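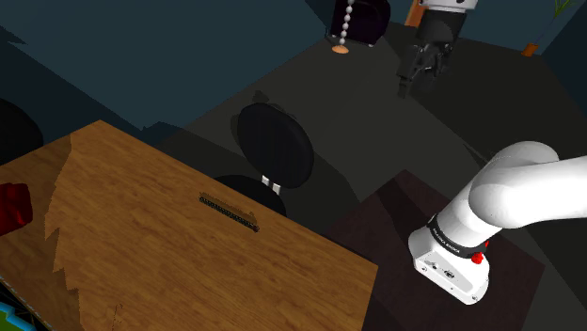

How should I wash a field uniform at home after an exercise?

Turn it inside out, close every zipper and hook tape, and wash it at 30 degrees Celsius with a small amount of liquid detergent that has no brightener in it. Hang it in the shade to dry.

The rest of this page is for reservists and their families who must keep the equipment in order between two call-ups. I served in the supply room of the Dorberg reserve battalion and I saw very many good things come back ruined, mostly from too much heat.

Uniform

Empty the pockets first, also the small one on the sleeve. Brush off the dry mud outdoors with a stiff brush. If the mud is still wet, wait. Wet mud goes deeper into the cloth when you rub it.

Read the label of the detergent. Optical brightener makes cloth shine under night vision equipment, and it stays in the cloth for many washes. Fabric softener I do not use either. It leaves a film, and the cloth does not breathe so well after.

Remove name tapes and patches that are held with hook tape and put them in a sock with a knot. Grease from a weapon or a vehicle can be treated with dish soap before the wash. Leave it for an hour. Do not use bleach, also not a little.

Ironing is not necessary for field clothing. If your unit wants a crease for a ceremony, ask for the service dress and leave the field uniform alone.

Boots

Take out the laces and the insoles. Wash the outside with lukewarm water and a soft brush, then fill the boots with newspaper and change the paper after two hours, and again before you go to bed. Never put them on the radiator or beside the stove. The leather becomes hard and the glue of the sole opens. I once had a recruit who dried his pair in the kitchen oven, and he marched the next week in a pair one size too big.

When the leather is dry, rub in wax with the fingers. The warmth of the hand is enough. I have used Nirkeo wax for a long time and my neighbor Masaru Sasaki, who walks more than me, prefers an oil. Oil makes the leather softer, but the boot gives less support in the ankle, so I would use it only two times in a year.

New boots need patience. Wear them at home in the evening with the socks you will use in the field, then for short walks, and only later with the rucksack.

Sleeping bag

Take it out of its compression sack on the day you come home. It should be stored loose, in a big cotton bag or an old pillow cover, or hanging over a wide hanger. A synthetic bag can go in a large front-loading machine at the laundry. For down, use special soap and dry it a long time on low, with two clean tennis balls in the drum. Stop sometimes and feel for lumps.

Rain jacket and poncho

If water no longer makes drops on the outside, wash the jacket first before you buy a spray. Dirt is often the reason. For small holes in a poncho, clean the place with alcohol, cut a round patch and press it under a heavy book during the night. Round corners hold better than square ones.

Water bottle and canteen cup

A bottle that smells can be filled with warm water and a spoon of baking soda until the next day. Rinse it well and keep it with the cap off. For burned coffee in the metal cup, boil some water in it with the same soda and let it cool down. Steel wool makes scratches, and the next coffee will burn in the same place.

Storing everything

Use one box for one person and put a list on the inside of the lid. Eilif Torvik from the old second company gave me this idea. He writes on the list also what is broken, so the thing is repaired or changed before the next exercise in June and not the evening before.

Batteries out of the headlamp, please. Leaking batteries destroyed more lamps in our supply room than soldiers did.

Keep the box out of a damp cellar. If you have only a cellar, lift it from the floor on two pieces of wood and open the lid for one day each month.

Issued equipment still belongs to the army. Do not dye it, shorten it or sew something new on it before you ask in the supply room.

Last changed October 2022. I added the part about the poncho.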